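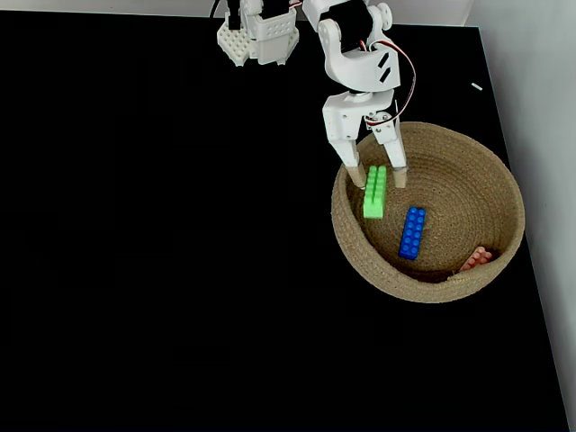
A reader wrote in to ask why his demos replay fine but the trained policy grabs air every time. Short answer, his demos are too clean. Longer answer is this page. Typed fast, sorry.

## Teleop demos, bricks and basket

Same steps we use on the Bradholm bench. Leader arm in your hand, follower does the work.

**Before you record**

1. Power the follower first, then the leader. Other way round and it jumps.
2. Match the poses by hand before you turn on sync. Close is fine, it'll catch up.
3. Check the wire at the wrist. Needs slack. Roll the wrist both ways, all the way, and watch the loop.
4. Pads on both fingertips. Bare plastic slips off the studs.

**The grab**

- Open wide, wider than you think you need.
- Come straight down. Fingers on either side of the brick, across the short way.
- Stop when the pads are level with the top of the brick. Pause a beat. Then go lower and squeeze.
- Long brick lying at an angle? Turn the wrist up high, *before* you go down. Turning inside the basket drags the rim and then the whole basket walks.
- Brick tucked against the near wall: leave it for last. Or nudge it toward the middle and record the nudge too, thats useful data.

**Mess it up a little**

This is the part he skipped. Start a bit left, start a bit high, miss once and recover. Keep those takes. Only bin the ones where you bumped the table or sync dropped out.

Move the basket between takes. Dump the bricks back in any old way, don't arrange them.

**How many**

Our August set for Forthorpe had 733 takes, all three colors mixed. The first try was smaller, with the basket in one spot, and it was useless as soon as somebody shoved the basket over.

**Saving**

Leader viewer runs on port 3015. If it hangs, restart the viewer only, not the arms. Label each take by brick color *right away*, you will not rememeber later.

Got servo buzz at the gripper? Let go, open it, wait 2 minutes, carry on. Still buzzing, lower the grip limit and redo the last take.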